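Home | Rooms | Checklists | Contact
Search this site Go
2 min read

Reading room check, Andum building
Checked by: Thanasis Gavalas

Shelves: OK. Fixings tight, no leaning units.
Exits: clear, both doors open fully.
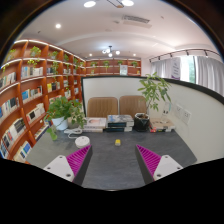 Last modified: September 2020

Table: coiled white cable lying by the plant pot. Put away when not in use.
Plants: one vine trails past the table edge. Trim or turn the pot. Check the tall plant for tipping.
Books on table: OK for now, do not stack higher.
Lamps: 4 tested, 2 need new bulbs.
Next check: December.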